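Oberholzer Quarry: Your Questions, Answered as Best We Can

Since the suspension order went up on the gate, the residents' office has been getting the same questions, some of them in capital letters. We have collected the printable ones.

Is the quarry closed for good?

No. The order stops blasting and extraction. It does not close the company, remove the fence or improve the view.

Why was it suspended?

Three complaints were upheld: dust over the limit, silt in the Kumari creek, and trucks on the school road outside permitted hours. A fourth, about the foreman's singing, was found to be outside the inspector's powers.

I can still hear machines. Am I imagining things?

You are not. Pumps have to run or the pit fills with water, and the company may move stone it had already cut. If you hear a blast, call us. If you hear a blast at 3 a.m., please also check on your neighbor.
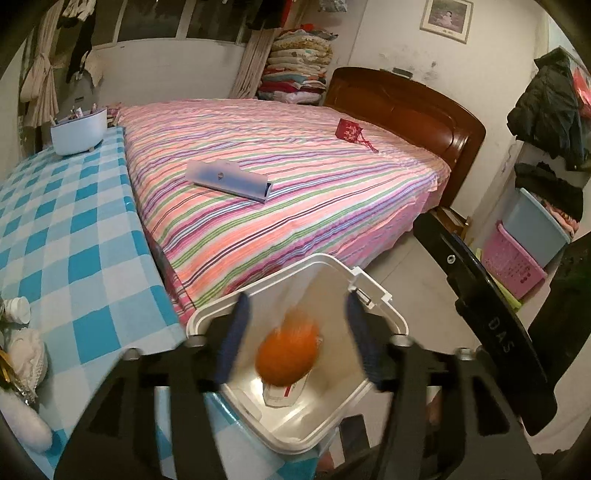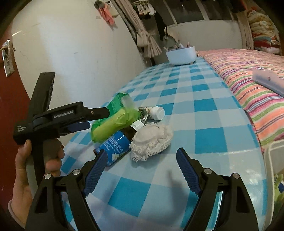 KUMARI, Jan 24, 2023

Who decides whether it reopens?

The district inspector, Urszula Ostrowski. She needs a new drainage plan from Oberholzer before she looks at anything else. The company sent one in November. It was 104 pages long and left out the creek.

What happens to the people who work there?

Of the crew, 22 are on reduced pay and the rest have been moved to maintenance. Konrad Bühler at the union desk has the forms. Konrad Hauser is the quarry manager and does not have the forms, and he would like people to stop phoning him for them.

Is my well water safe?

If your house is within 200 meters of the creek, you can have the well tested free of charge. Bring a sample in a clean bottle with your name on it. A jam jar that still smells of jam will be sent home with you.

Can I claim for cracks in my walls?

Yes, if they appeared after the blasting began. Photos with dates help a great deal. Elfriede Eberhard handles claims and has seen plenty of cracks older than the quarry, so she may ask to see yours in person.

Can I walk up and look at the pit?

No. The path is closed beyond the second gate. The sign saying so has been stolen twice, and the rule applies with or without it.

Where do I send a new complaint?

In writing, to the residents' office. Include the date, the time and what you saw or heard. One complaint per sheet, please, and sign it. We can't do much with "Everyone Knows Who."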